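Workshop > Small machines > Bench robots > Keeping a two-arm cell happy

Keeping a two-arm bench cell happy

I've had a pair of small arms on my bench for long enough now that I've made most of the dumb mistakes, a couple of them twice. The bench is a Diris kit, the fingers are Skirko, and everything else came out of drawers. None of these tips are fancy. Most of them cost nothing, and your arms may be a totally different make, but screws come loose the same way on all of them.

Do the wiggle test first

Before I power anything up I grab each gripper (gently!) and try to rock it on the wrist. If I feel a click, there's a loose screw at the mounting plate. I do this with my first coffee, so it's usually around 7 in the morning and I'm half asleep, and I still catch it. Snug up the screws a little at a time, going back and forth between them. Don't lean on the short end of the key. Little M3 threads in aluminum will strip on you with no warning at all, and then you get to spend your evening with a tap.

If you do have to cut a new one, drill 2.5 mm for M3x0.5, put a drop of cutting oil on the tap, and back it up every half turn or so. Blow the chips out before the screw goes in. I keep a strip of scrap aluminum in the same drawer to practice on, and my first hole of the day always goes in the scrap.

Threadlocker, but only a dot

I went overboard with this stuff when I first found it. A dot on the last few threads is plenty. Use the removable kind, put it on the screw and keep it well away from plastic parts – some printed mounts craze and crack when it gets on them. Mine did. Leave it overnight if you can stand to wait.

Wipe the finger pads

Grippy pads pick up dust and skin oil and whatever is on the bench, and then things start slipping and you blame the software for a whole afternoon. I wipe mine after every 500 picks or whenever they look shiny. A lint-free cloth and a little dish soap in warm water does it for the Skirko pads, then a clean damp cloth, then let them dry all the way. I tried rubbing alcohol once on an older set and they went hard. Check what your maker says before you copy me either way.

Ribbed pads need a soft toothbrush. Brush along the ribs.

Give the cables more slack than looks right

Run the arm slowly through its whole reach with one hand near the stop button and watch the cable the entire time. You're looking for the spot where the loop goes tight, and there's always one, and it's always in a corner you never use until you do. I leave my corrugated conduit in a nice fat curve around the wrist and tie it in two places, never right at the joint. Hook-and-loop ties beat zip ties here. You'll be opening them up again next month, trust me.

Camera connectors get their own strain relief. Just a bit of tape to start with is fine. I pulled a connector clean off its board in November and that little lesson was $49 plus shipping.

Check home after you touch anything

Any time a screw comes out of the wrist, the fingers or a camera mount, I send the arm back to its home mark and look. My mark is a scribed cross on a scrap of brass stuck down with double-sided tape. If the tip is off the cross I redo the calibration right then. It takes 15 minutes. I used to put it off and work around the error by eye, and I ended up with two arms that disagreed about where the table was.

After every 100 hours of running I do the longer version: base bolts, rail bolts, both wrists, both cameras. I write it on a Louro wall card in pencil.

Keep the drawing where the work is

I'd been making brackets off a drawing on my phone, pinching and zooming with greasy fingers, and reading a hole size wrong about as often as right. Print it big! Paper that has been rolled up wants to lift along its edges, so flatten it face down under some heavy books first and clip one side when you lay it out. Read the hole callouts and the thread callouts off the sheet before you pick up a drill, and pencil a tick by each one as you finish it. When you move an arm over the paper, keep the fingers high until you're past the clip, including that long lever, which stands up more than you'd think. 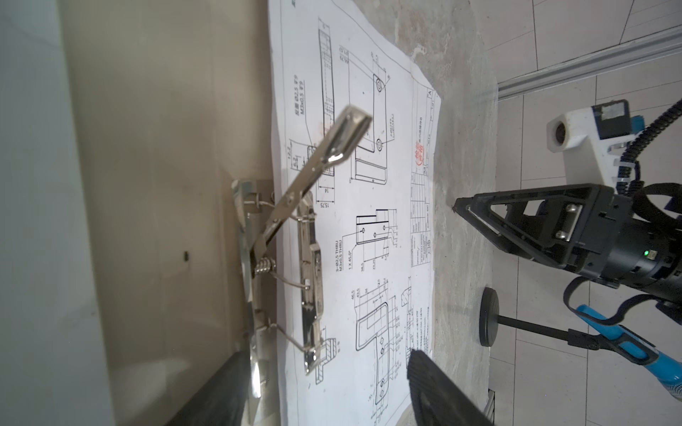
Recent in Small machines

- Cleaning up a stripped M3 hole
- Gromer bench stops: filing the burrs off
- What I keep in the tap and die drawer
- Quieting a squeaky linear rail
- Labeling cables so you can read them in a year
- Cheap ways to level a heavy bench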